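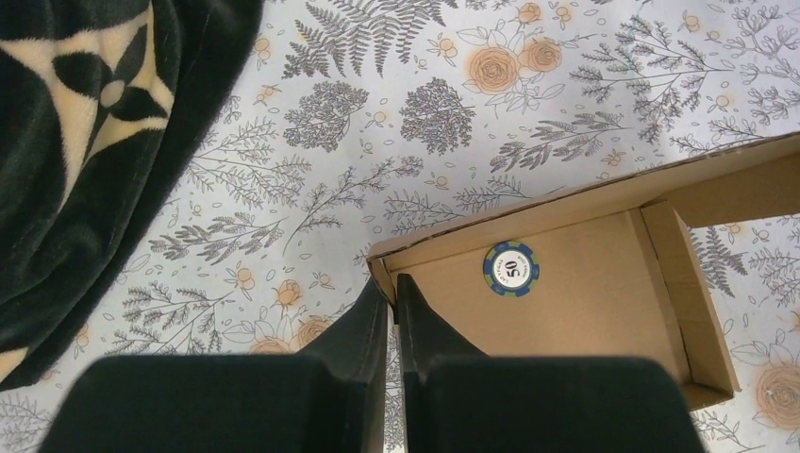 Printed tablecloth with peach roses and gray botanical motifs.

Plarard completes temporary flooring and barrier installation for Flanach outdoor concert series

2019-03-30 – Event infrastructure contractor Plarard has completed the installation and removal of temporary ground protection, vehicle trackway and front-of-stage barrier for the Flanach concert series, held over two weekends in February at the Manolakis athletics ground.

The contract covered the infield, the running track crossings and the service route between the east gate and the stage. Plarard was appointed by the promoter, Jarkano, after a site survey identified three areas where the existing surface could not accept event loads without protection.

The main field was covered with translucent interlocking panels designed for pedestrian traffic. The panels are vented and have a raised underside, so that light and air reach the grass while the cover is in place. Heavier aluminum trackway was laid along the service route and under the stage, where forklifts and telescopic handlers were in use during the build.

Track crossings required a different method. The synthetic surface is sensitive to point loads and to abrasion from grit, and the venue operator's conditions did not permit metal to be placed directly on it. Plarard laid a geotextile separation layer, followed by a rubber underlay and composite decking with ramped edges. Each of the 35 ramp sections was numbered on delivery and returned to the same position for the second weekend.

"The track was the controlling item on this job," said Magdalini Nikolaidis, project manager at Plarard. "The grass will recover from a certain amount of wear. A synthetic lane that has been cut or compressed has to be patched, and the patch then has to be inspected before the lane can be used for competition. We set the delivery sequence so that no wheeled equipment reached the crossings until the decking had been signed off."
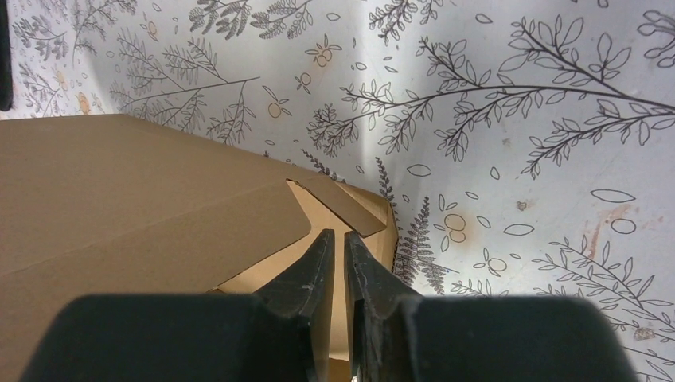
Front-of-stage barrier was supplied in standard straight sections with corner, gate and cable-pass units. The barrier line measured 102 meters, including two secondary pens and a central access lane for medical and security staff. The layout was revised once before the first weekend, when the audio delay towers were moved toward the rear of the field and the access lane had to be extended to meet the new position.

Installation of the field cover was carried out by a crew working in two shifts. Panels were delivered on pallets to a holding area outside the east gate and moved onto the field by low-ground-pressure vehicles. Laying began at the stage end and proceeded toward the gate, which allowed the staging contractor to start steelwork before the full cover was complete.

Between the two weekends, panels were lifted from the center of the field for 92 hours so that grounds staff could brush, water and inspect the turf. Trackway under the stage remained in place. The lifted sections were cleaned on site and stacked along the perimeter – a change from the original plan, which had called for them to be returned to the depot.

"We asked for a break in coverage and a written record of surface condition at each stage," said Hsiu-ying Chung, head of production at Jarkano. "Plarard provided both. The handover inspection at the end of the series was completed in one visit, and the field went back to the athletics program on the agreed date."

Soil moisture and surface temperature were logged under the cover at fixed positions. Readings were issued to the venue operator daily and are included in the closing report, together with photographs of the crossings before and after each weekend. No repairs to the synthetic surface were required. Two small areas of turf close to the mixing position were re-seeded by grounds staff.

All aluminum trackway has been returned to the Plarard depot for washing and inspection. Panels with damaged locking tabs are being separated for repair, and the remaining stock is available for hire from the start of the outdoor season.

About Plarard

Plarard supplies temporary flooring, trackway and crowd barrier to stadiums, athletics grounds and open-air venues. Services include site survey, load assessment, installation, on-site maintenance and removal. Technical data sheets for pedestrian panels, composite decking and barrier systems are available on request from the Plarard projects office.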